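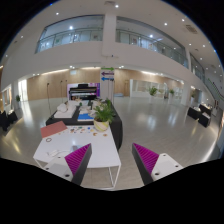

In Praise of the Messy Lobby Table

Every big lobby I walk into seems to be saving its floor for something. Shiny, huge, and you cross it as fast as you can, coffee in hand, eyes on the elevators. So I'm going to stick up for the folks who drag tables out there and cover them with stuff!

Give me a white table with a sheet of pink on it and little round tokens scattered all over, blue and green and orange and yellow and red. Give me a black cloth on the next one over, and a leafy plant in a striped pot (I want that pot, by the way). I slow down for that. I can't help it, my hands want to sort the colors.

My friend Jingyi Wan disagrees with me completely. She worked a front desk at Wokholm for years and says clutter in a lobby makes visitors feel like they've walked in on somebody's unpacking. Well, yes! I like walking in on unpacking. Last June I spent 2 hours at a craft table in Temavside when I'd only gone in to use the restroom, and I came home with a bookmark I still use.

And the piano. If your building has a black upright at the far side of the floor, please, please leave the lid unlocked. Somebody will play the first half of something badly and I will stand there and love it.

Tidy up at closing time if you must. Until then, leave the tokens where they landed.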